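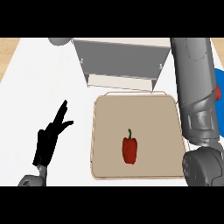
Skulel, April 2026

Simulated kitchen task: hand goes past the pepper and shuts on nothing
Posted by Princess Saludo in Student Projects

I'm in a college robotics club and we are entering the simulation round of the Cruickshank schools challenge. There is no real robot at this stage. Everything runs in the simulator and we send in our control files at the end.

The task is to pick up a red pepper from a tray and put it down on the white table, using a humanoid with two arms. The pepper starts in a slightly different place on each run. At the moment we start with the left hand open over the table, to the left of the tray, and the pepper a bit right of the middle of the tray. The left hand then has to cross most of the tray to get to it. We chose the left because the right arm blocks the head camera on that side and we thought it would be worse.

What happens is that the hand sets off in the right direction, reaches the pepper, and then either closes too early or pushes the pepper towards the far side. We trained it on 83 demonstrations that we recorded ourselves by teleoperation. Two of us did the recording and we don't move the same way, which may matter. Training ran for 2000 steps. The loss looked fine and had gone flat by then.

Should we record more, train for longer, or swap hands? We have until the end of term and one decent computer between us. I can post the config if that helps.

Kwame Ayaaba

More data. 83 isn't much. Train longer as well.

Dardo Vergara

I helped with a team that did a very similar task last November, also in simulation. I would look at these before recording anything new.

First, replay your own demonstrations in the simulator without the trained model. Just feed the recorded joint positions back in. If the replays miss the pepper too, your trouble is in the recording or the timing and no amount of training will fix it. Ours turned out to be saving the camera view 3 steps later than the joint positions. The hand was always acting on an old view and it closed early, which sounds like what you have.

Second, check where the pepper was placed in your demonstrations. Plot the start positions on a grid. If most of them are on the left half of the tray, then a start right of the middle is something the model has hardly seen. You can record a small number on that side and add them in. You don't need to start again.

Third, the two operators. If one of you comes in from above and the other from the side, the model can end up doing something between the two, and that in-between path may well push the pepper. Train once on each person's recordings separately and compare. It costs you two runs but you will know.

On swapping hands, I would at least try it. In your view the right arm covers part of the tray's right edge, and it will be there whichever hand does the work. Can you park it lower and further out at the start? Check the rules, some rounds fix the start pose.

2000 steps is short for this sort of thing, but leave that until the replays look right. A flat loss doesn't tell you much about grasping. Save a copy of the model at intervals and run each one on the same set of start positions.

Princess Saludo

Thanks both. Replayed the first batch this evening. Some of them do miss, and all the ones that miss are mine, from after we updated the recording script. So I think it is the timing. The rules do let us choose the start pose -- I hadn't noticed that -- so we will move the right arm as well.

Walid Semaan

Check the friction on the pepper too. We had ours set so low that even a good grasp slipped. Also make sure the fingers are allowed to close fully in your config. There is a limit setting for each hand and ours were different left and right for no reason we ever found.

If you post the config I can have a look at it.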